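Talk notes – textile sorting for resale and fiber recovery
Slot: Monday, after lunch. 20 minutes plus questions. Tõnu Hunt chairs.

**Slide 1 – Scope**

- Post-consumer clothing only. Factory offcuts are a separate stream, and Aivar covers them in the next talk.
- Define "sorting" early: by condition first, then by fiber, then by color. Last year the audience mixed up the last two.

**Slide 2 – Intake at Navickas**

- Bales arrive at 360 kg. Bags are opened by hand and shoes go out first.
- Damp material is rejected at the door. One wet bag can spoil a bale in storage.
- Mention that the intake log records weight, not pieces. Yield figures later in the talk are all by weight.

**Slide 3 – Color**

Color sorting pays off only when the recovered fiber is spun without dyeing. Pause here and let people look at the slide before giving the grade list. Single-color body fabric is simple to grade. Contrast trim is harder – a collar or cuff in a second shade has to be cut away or the piece drops one grade.
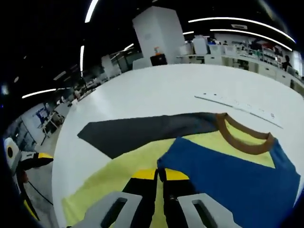 *Slide 3: Yellow-green t-shirt with brown ribbed collar, dark gray and royal blue garments on top.*

Hunico buys 56 shade classes. We deliver fewer, by merging the neighboring light shades. Do not go into price; the contract is under review until March.

**Slide 4 – Fiber identification**

- Care labels are missing or unreadable on much of the older stock. Near-infrared reading is the default.
- Known weak points: coated fabric, very dark dyes, layered pieces. Dark dyes absorb most of the signal, so those go to a manual bench.
- Elastane below a few percent is often missed. State this plainly – Odevance will ask.

**Slide 5 – Trim removal**

- Zippers, buttons, rivets, printed panels. Cutting is the slowest step on the line.
- Pundero trial: 800 kg batch, rib and trim cut before shredding. Show the chart, read only the two end bars.

**Slide 6 – Open points**

- No shared grade names between buyers.
- Storage time for low-volume colors.
- Hand over to Aivar Mockus for offcuts. Leave slide 6 up during questions.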